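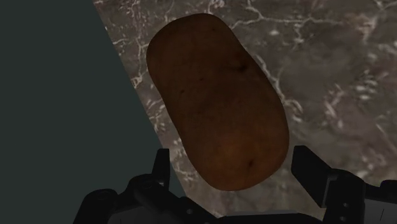

Exchanges should publish what they owe as well as what they hold

When the trading platform Zerkix suspended withdrawals in May, its customers were directed to a page on its website headed "Proof of Reserves". The page was accurate. It listed the wallets under the firm's control, and anyone with the patience to check could confirm that the coins were there. It did not mention the loans taken out against them.

A statement of reserves shows one side of a balance sheet. A firm that holds 897 bitcoin and owes its customers 897 bitcoin is in a sound position. A firm that holds the same amount and owes twice as much is insolvent, and the published page would look the same in both cases. The industry has spent several years presenting the first half of this calculation as though it were the whole.

The technical means of doing better already exist. An exchange can gather its customers' balances into a single cryptographic record and give each customer the means to confirm that his or her own balance has been included. The method has limits - it depends on enough customers checking, and it cannot by itself reveal a debt to a bank or a sister company - but it is a considerable improvement on a list of wallet addresses. Of the 13 platforms that currently offer services to residents of Flarnthorpe, four publish anything of the kind. Ralley has done so every quarter without apparent harm to its business. Strand began last year and now includes a signed statement of its outside borrowing.

The objections usually raised are cost and confidentiality. The first deserves little sympathy. Firms that can afford to sponsor stadiums can afford to employ an accountant. The second is more serious, as customers have a right to expect that their holdings will not be exposed to strangers. The better versions of the method meet this concern by concealing individual balances while still proving the total, and a regulator could reasonably insist on one of them.

It is sometimes said that regulation of this sort runs against the spirit of a currency designed to remove the need for trust. That argument applies to people who keep their own keys. Most holders do not. They leave their coins with a company, in the same way that their parents left savings with a building society, and they are owed comparable protection.

The licensing authority should make a full statement of liabilities a condition of registration, to be renewed every quarter and signed by a named director. Firms unable to comply should be given a fixed period in which to return customer funds. Zerkix's customers, who are still waiting for a date on which withdrawals will resume, would have been well served by such a rule.

Related articles
Who holds the keys when an account holder dies?
Stablecoins and the question of redemption
Strand to close its lending service to new customers
Will there be any mining left in 2075?

Contact us | Corrections | Terms of use | Copyright Flarnthorpe Review | Back to top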